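Votby Record Collectors' and Listeners' Club
Minutes of the June meeting, upstairs room, 7.30pm

Present: 14 members, two guests. Quorum fine.
Apologies: three received, one by text during item 2.

1. Minutes of last meeting
Agreed, with one correction. The Aitken LP we heard in May was the second pressing with the plain label, not the first. Owner of the first pressing asked that this be put right. Done.

2. Matters arising
Turntable belt replaced, speed checked with the strobe card, now right at 33 and near enough at 45. Left hand speaker still buzzes on low organ notes. Member who has the spare pair will bring them in July if he can get them down his stairs.
Lending box - four LPs still out from the winter. List pinned up by the light switch. Please look at it.
Letter to the library about their old music magazines: no answer. Write again.

3. Flavton reissue
Main business, took most of an hour.
Background for the newer ones. Flavton were a local five piece, organ, two guitars, bass, drums, one album in the early seventies on the Tokik label, nothing after it. Long side two piece with the spoken part in the middle. Club has been trying since last autumn to get it back out on vinyl with everyone's permission. Sub-group of three reported.
a) Permission. Four of the five players have signed. The bass player's family have been found, living abroad, letter sent, friendly reply but no signature yet. Agreed nothing goes to the pressing plant until all five are in. One member felt four was plenty. Not agreed.
b) Tapes. The master tape has not turned up. Tokik's old store was cleared when the label folded and the paperwork stops there. What we have is a quarter inch copy from the organist's loft, side one good, side two drops out in the last few minutes of the long piece. Options are patch from a clean LP or leave the dropouts in. Played both to the room. Patch is audible if you know where it is, the hiss changes. Vote: nine for the patch, three for leaving it alone, two didnt mind. Sleeve note to say clearly what was done and at what point.
c) Running order. Original sleeve and original label disagree over tracks two and three on side one. Organist says the sleeve is wrong. Go with the label.
d) Bonus material. The rehearsal recording runs 54 minutes, mostly tuning up and talking. Two usable numbers, one of them an early go at the album opener without the organ. Proposed as a separate seven inch. Cost to be looked at. Strong feeling from the back row that the album should be left as it was, and no extras tacked on the end of side two.
e) Numbers. Tokik pressed 2,000 in the first place according to the drummer, though he also says half of them were never sold and went for scrap. No paperwork either way so leave it out of the sleeve notes. Ours will be much smaller. So far 109 names on the interest list, 65 of them members or past members, rest from the web page.
f) Sleeve. Plain card inner, no gatefold. Original painting is lost so will have to be copied from a good sleeve. Anybody with one that has no ring wear, please speak to the sub-group. No stickers, no price marks.

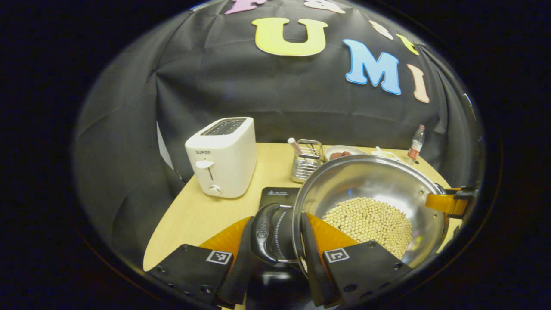 Letters and toaster

4. Listening evening, report
Theme was bands that made one record and stopped. Went well, a bit long. Eleven sides played, should have been eight. Best liked on the show of hands was the Aitken, again, then the Danish one with the flute. Complaints that the talking between records went on longer than some of the records. Suggested two minutes each and a kitchen timer. Agreed.
Sound was better with the curtains pulled. Do this every time.

5. Next theme
Suggestions put up:
- singers people can't stand at first
- side two only
- records bought for the cover
- organ trios
Singers won it by two. Discussion went off into whether a voice can ruin a good band. One view was that the odd singer is often the only reason anyone remembers the record, another that the Aitken album would be twice as good as an instrumental. Not settled, carried over to the evening itself. One side per person, bring the sleeve, write your name on a slip inside it this time.

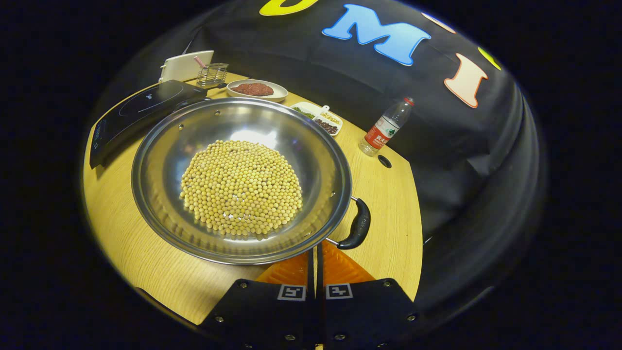 Also asked that people don't bring the same record twice in a year. Not a rule, just asked.

6. Votby bands list
The typed list of local groups from the sixties and seventies is getting on. New entries this month: a trio who played the Flavton support slots and never recorded, and a school group with one acetate, whereabouts unknown. Still arguing over what counts as local. Agreed: at least one member living in Votby at the time they were playing. Rehearsing here doesn't count. That takes out two entries, and the member who put them in asked for his objection to be noted. Noted.
Dates on the list to have a source beside them, even if it is only somebody's memory. Posters and ticket stubs welcome, will be copied and handed straight back.

7. Swap table
Bring and swap at the July meeting, from 7pm, before the main business. No CDs unless they never came out on vinyl. Grading to be fair please, there was some feeling about a "very good" in April that had a scratch right through side one. Boxes on the floor by the radiator only if the radiator is off.

8. Any other business
Stylus - due a change, money agreed.
Record cleaning machine can be borrowed again, bring your own fluid and empty the tray after.
Web page still shows last year's programme. To be udpated before July.
Question about inviting the Flavton organist to give a talk. He is willing but would want to play, and there is no instrument here. Sub-group to ask about hiring one.

Meeting closed 9.50pm. Side two of the Flavton tape played again for those who stayed.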